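Everyday objects to go out on loan from Lulska

A soap dish, a plain ball, and a lot of other stuff you'd walk straight past at home. Lulska's new lending collection of household objects opens to borrowers next month, and the sorting is well under way.

The Zamard Collection will lend everyday things to schools, day programs and aged care homes, the same way a library lends books. No glass, nothing sharp. 176 items on the list so far, most of them given by locals after a call-out in Febuary.

The soap dish is one of the small ones. Oval, with a translucent white rim and a grey insert with slots across it. Already on the request list for two day programs, says Naomi Langat, who is running the project.

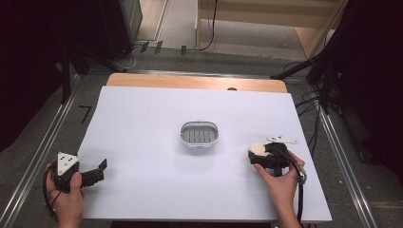
The oval soap dish on the white board, with its grey slotted insert.

"People want the bathroom things," Langat said. "Soap dishes, face washers, tooth mugs. We thought it would be all kitchen. We've got more whisks than we know what to do with."

Borrowers can take up to four items at a time. Kitchen, bathroom, laundry, shed and toys are the headings for now – though shed may get folded in with laundry if numbers stay low. Each object gets a tag and a card with its name in large print. Cards are being printed by Groletti, the sign shop on the main street, at no charge.

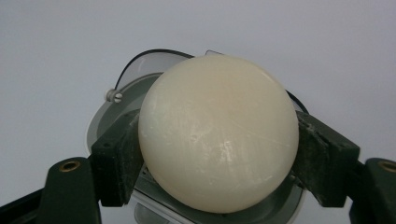

Kanini Temba
Community reporter

Balls have been the sticking point. Plenty came in, and not all are staying. The cream one is a keeper, scuffs and all. Fine white scratches low down on one side, a few faint lines across it.

Wafula Mugo, a retired primary teacher who wrote the cards, wanted the worn things kept in. Others had asked for everything to look new.

"A scratched ball is fine," he said. "Kids will talk about the scratches before they talk about the ball. I'd put that one out first day."

A final call on worn items is due before opening. Anything cracked goes. Scuffed is OK, if it can be wiped down.

Loans run for a month and are free to groups in the Lulska area. Private borrowers pay a $40 deposit, which comes back when the items do. Late returns get a phone call, no fines. There was some grumbling about the deposit at the last open meeting and it may be looked at again after the first season.

Rehema Swai, from the Soriano Street day program, has put her name down for the first bathroom set. Her group meets mornings and she'd like pickup before nine if it can be managed. Langat says they are looking at it.
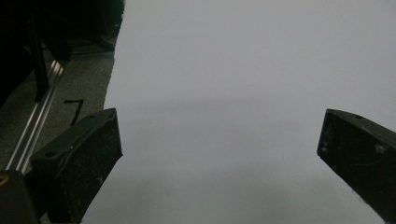

White surface with grey carpet to the left, nothing set down on it.

Still wanted – wooden spoons, clothes pegs, a colander in a strong colour, plastic jars with lids that screw on. No more mugs please. No electrical items, and nothing with batteries in it.

Drop-off is at the side door of the Lulska hall, weekday mornings. Put your name and number in with the item if you want it back should it not be choosen. Groups wanting to book ahead can leave a message at the hall office for Naomi Langat.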